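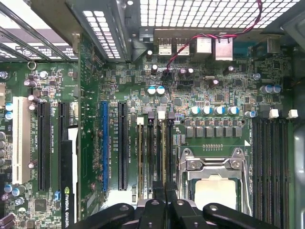 Inside an old desktop workstation, rear ports at the top, capacitors standing in their row.

Open one up before you chuck it

Sunday morning, kitchen table, side panel off, coffee going cold somewhere it shouldn't be. I've done this maybe every few months for years now and I still get the same small jolt when the panel comes away. All that green. All those little parts standing up like a town seen from a hill.

My argument is simple and I'll get it out early as I'm writing this against the clock. The desktop tower, the big ugly beige or black box under the desk, is the last ordinary computer a person can look inside and make some sense of. We're throwing them out by the ute-load. We should stop, or at least slow down and have a look first.

I live in Timbridge. Our council runs a hard rubbish collection in September and every year the nature strips fill up with towers. Good ones, some of them. Workstations that would have cost an office a fortune once. Leads wrapped round them, stickers still on. I walked four streets the night before the last pickup and stopped counting machines when I got to 26. Twenty-six! Most would've run. I know becuase I took three home and two of them did.

The third is the one I keep going back to. Didn't start. Nothing, no fan, no light. So off came the panel.

What you learn from a dead one, if you've never looked. The back of the board is where the world plugs in, and from inside you see the sockets as plain metal boxes, silver, squat, lined up against the case. USB. Network. You've pushed plugs into the other side of those for half your life. Then the wires, a red and a black twisted round each other, wandering across the board to a little black plug. Somebody did that by hand, or I like to think so. Then the capacitors. Little cans with coloured tops or sleeves, blue and silver, purple, blue and white. If there's a part of a motherboard a beginner can read, it's those. A flat top is what you want. A domed one, or crust round the base, that's trouble, and often it's the whole of the trouble.

A thing you can check with your eyes! On a computer! Try it on a laptop that's been glued shut. Try it on a tablet. I had a go at a tablet once with a hair dryer and a guitar pick and I will not be describing how that went.

There's a bloke's argument against all this (my own brother-in-law's, as it happens, over more than one barbecue) which goes: it's old, it's slow, it eats power, let it go. And he's right about some of it. An old workstation sitting idle all day is a heater with a hard drive. I wouldn't run a shop off one. I wouldn't leave one on overnight to hand out the family photos. If all you want is email and the footy tipping, a small new box will do it and your bill will thank you.

But "slow" is mostly not the board. Slow is a tired spinning drive and not enough memory, and both of those are ten-minute jobs in a tower. Ten minutes with one screwdriver. Memory slots sit right out in the open near the processor, long and obvious, a clip at the end. Push till it clicks. It's scarier than it sounds the first time, you do have to lean on it a bit, and then it clicks and you feel like a surgeon.

I paid 54 dollars for the parts that brought the first of my nature strip towers back. Second-hand drive, second-hand memory. It's in my daughter's room, it does her homework, it does a fair few things that aren't homework. The replacement the school's list recommended was a sealed thing. Nice. Thin. Nothing in it you can get at, and a battery that'll be cactus in four years.

Which brings me to Pindau. If you don't live round here, Pindau is the outfit that got the contract to take our e-waste, and they put a glossy sheet in every letterbox saying 3,880 items had been "responsibly processed" in the year. Fine. Good even, better than the hole in the ground. But processed means shredded. I rang and asked. Very polite woman, she said yes, it all gets stripped and shredded, working or otherwise, they aren't set up to test anything. So a running machine goes in the same hopper as a busted toaster. Gold out of the contacts, copper out of the wire, and the most useful thing about it, that it worked, goes out the window.

I'm not having a go at her. I'm having a go at the order we do things in. Test, then fix, then strip for parts, then shred. We've got the last step and none of the others.

It wouldn't take much. A bench, a power board, a monitor, a keyboard nobody minds. The tip shop in Ngcobo does it, one table down the back beside the bikes, plug it in before you buy it. They sell towers with a strip of masking tape on the front that says GOES or DOESN'T GO. Best labelling system I have ever seen. The doesn't-gos are a few dollars and people buy those too, for the cases, the fans, for a kid to pull to bits.

And that's the other half of it for me, the kid. I learned the little I know by taking the lid off things I wasn't meant to. The radio first. Then the family computer, which I got back together before tea with one screw left over, a screw that lived in my pencil case right through high school. You can't do that now without a heat gun and the nerve to wreck something that cost your parents 1,000 dollars. A dead tower costs nothing. Unplug it, leave it sit a while, stay out of the power supply (serious about that one, the metal box the power lead goes into, leave it shut, it can hold a charge) and the rest is fair game.

There's no mystery ink in there. It's sockets and slots and screws. The holes in the case are for air. The brackets down one side are where the cards go. You can point at most of it within half an hour, and after that the thing on your desk stops being weather, something that just happens to you, and turns into furniture. Furniture you can fix.

I don't want to get too misty. Plenty of old boards are landfill whatever you do. I spent a whole evening on my dead one, swapped the power supply, swapped the memory, cleaned the lot with a paintbrush and a can of that Flostness air duster, which smells like a dentist's. Still dead. I don't know why. Someone who can drive a soldering iron might. I've kept the board anyway, it's on the shelf over the washing machine, my wife has opinions on that.

So, what I'm asking. Council: a testing bench at the depot, before Pindau's truck gets there. You've got a shed. It's got power, I've seen the kettle. Manufacturers: screws. Please just use screws. I don't care if it's three millimetres thicker. And everyone else, before the next collection, go get a Phillips head out of the third drawer and take the side off the old one. Have a look at it in good light. You might find a slot with nothing in it and a reason to keep the thing going another few years. You might just find a lot of dust, in which case take it outside first, not the kitchen table like I did.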